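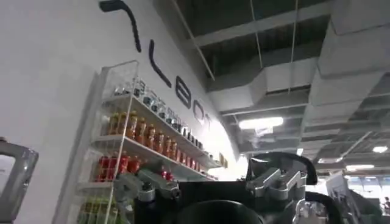
Rule 5 said the arm must not touch a bottle it had not been asked for. Nikola Stoyanova had written Rule 5 herself, on a train, and had been pleased with it until the arm took it seriously.

"It's stopped again," said the man from Krasniqi, who had brought a folding chair to the hall and was getting his money's worth.

"It's complying," said Nikola.

The order was for one red. The reds stood shoulder to shoulder on their shelf like commuters, and there was no way to get two fingers around one without brushing its neighbor. The arm had worked this out in less than a second. It had then asked for permission, been told to consult the rules, consulted them, and settled down to wait in front of the rack with its gripper open.

"What did the old rules say?"

"Grarelon's? They said to use reasonable care."

"And did it?"

"It asked for a definition. Every 12 seconds, for most of July."

He wrote that down. He wrote everything down, including, she suspected, her shoes.

The handbook now ran to 2,608 clauses, of which Nikola could defend maybe half. There was a clause on glass and a clause on things that looked like glass. There was one requiring the arm to announce itself before moving, and another, added after complaints, requiring it to do so quietly. Clause 12 forbade reaching over a person's head. It had been drafted at Zukden by a very tall committee of one, and the arm had once refused to work near him at all.

"You could just tell it that neighbors are fine," said the man from Krasniqi.

"Then it's an exception. Exceptions need two signatures."

"There are two of us."

She looked at him with something close to respect. They found the form. Under Reason for Exception she wrote "bottles are next to other bottles," and under Expected Duration she wrote "ongoing." He signed with a flourish – she had to dig for her own pen – and she fed it through the scanner and entered the number.

The arm said, quietly, that it was about to move.

It didn't move.

"Now what?"

Nikola read the screen, then read it again with her glasses on.

"It wants to know which red," she said, and went to get herself a chair.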